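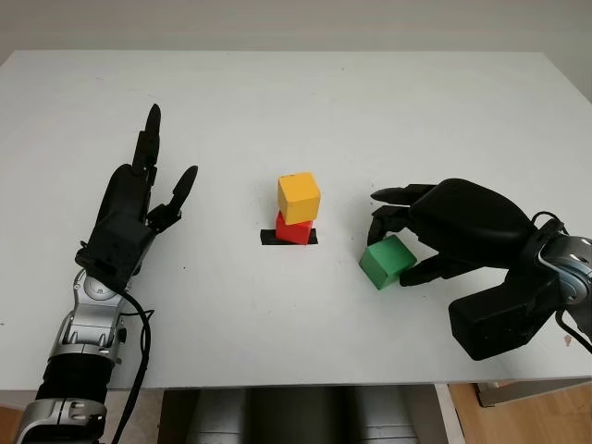

According to Melina Economou, the hardest part of teaching the game of colored cubes is to persuade the players that two blocks already make a tower. Most handbooks agree with her and begin with the smallest stack, one cube upon another, before the third is added.

Stacking cubes (also building cubes, tower blocks; in older catalogs "counting cubes") are small blocks of equal or nearly equal sides, usually made of wood and painted in one plain color each. They are used for play, for early lessons in color and order, and for exercises of the hand. A simple set has 3 cubes, most often in red, yellow and green. Bigger sets add blue, orange and white.

Material and form

The cubes are cut from a square rod, sanded and then painted. Beech, birch and maple are common woods, and pine is found in cheaper sets. The edges are slightly rounded, so that they do not hurt the fingers and do not lose their paint so soon. Rounding has also a cost: if the edge is very round, the flat part of the face becomes smaller and the tower stands less well.

Sizes inside one set are not always exact. In hand-sanded sets a difference of one millimeter is considered normal. The maker Plenby sold its cubes unsorted for many years, and collectors recognize them by this.

The base

Many players put the first cube on a thin flat base, which may be a piece of felt, rubber, card or thin board. The base marks the place of the tower and, if it is soft, makes the sound lower. A dark base on a light table is preferred in lessons, as the learner finds the place quickly. The Gillier set, sold in a flat box, used the lid for this purpose.

Stacking

A cube stays on another as long as its center of weight is over the face which carries it. It may therefore be turned, or moved a little to the side, and still stand. Beginners often place the upper cube crooked, and teachers are advised not to correct it at once — the learner will notice when the next cube comes.

The order of colors is given by word, by a card or by a finished model. Halfdan Bech describes a form in which the last cube is left on the table beside the stack, and the player must say where it belongs before touching it.

Collections

The toy museum in Broltmont keeps 1,552 single cubes, of which only a small part can be matched to a known set. The room is closed on Thursday.

See also

Nesting boxes
Peg board
Ban (stacking game)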